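Come drive a humanoid with us this June

Paid, part time, no robotics background needed

Hi! I run the demonstration floor at Praludum, and I'm looking for 11 people to spend June teaching our humanoid how to pick things up and put them where they belong. If you've ever shown a kid how to set a table by standing behind them and moving their arms, you already have a pretty good feel for the job.

You put on a headset and a pair of gloves, you see what the robot sees, and when you move your hands, its hands move too. Then you do a small task. Then you do it again with the object turned a bit, or moved over, or swapped for something else. Every clean run gets saved, and the training team uses the saved runs so the robot can try the same thing without you. Our goal for the month is 4,000 good runs, which sounds like a lot until you've got the rhythm of it - a short task goes by fast.

We call the whole project Sorura (please don't ask me what it stands for, I voted for something else). The tasks are plain household stuff: sorting, stacking, wiping, putting one thing inside another. Most new people begin at the white table with a basket and a single object, because it's a friendly place to learn how far away the robot's fingers really are.
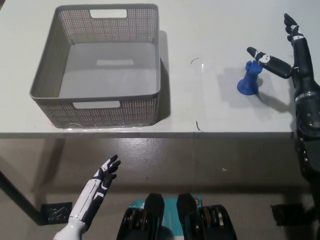

Reaching is the part that takes practice. You don't feel the object in your own hand, so you learn to go by eye - where the fingertips are, how the shadow lines up, when to slow down. My first day I knocked over everything I went near! It does click, and I've watched people who never touched a game controller get better at it than I am.

What a shift is like

You'd work four hours, with a break every half hour, because a headset is tiring and I'd much rather have you fresh. You drive for one block, then you swap and sit at the desk for the next, marking which runs were good and which ones to throw out. Bad runs are fine, just mark them as bad. A fumble that you recover from is worth keeping too, so please don't start over every time something slips.

Pay is $27 an hour, training included, and there's a $200 bonus if you stay with us through the end of the month. We're on the second floor of the Sotiropoulos building, there's an elevator, and parking out back is free.

Who I'm hoping to hear from

Anyone 18 or over who can stand for a while, see well enough in a headset (glasses usually fit), and stay patient with the same little job many times over. Left-handed people, please apply, I have far too many right-handed runs. Cooks, sewers, warehouse packers, piano players - I'd love to have you. If you get motion sick easily, come for the tryout anyway and we'll see how it goes. The desk work on its own is also open to a couple of people.

How to apply

Fill out the short form on our Emeo page and tell me a little about something you do with your hands. No resume needed. I'll write back to set up a tryout, which takes an hour and is paid at the same rate whether or not you end up joining. Wear flat shoes, and tie back long hair so the headset sits right.

Posted April 2023. The form stays open until all the spots are filled.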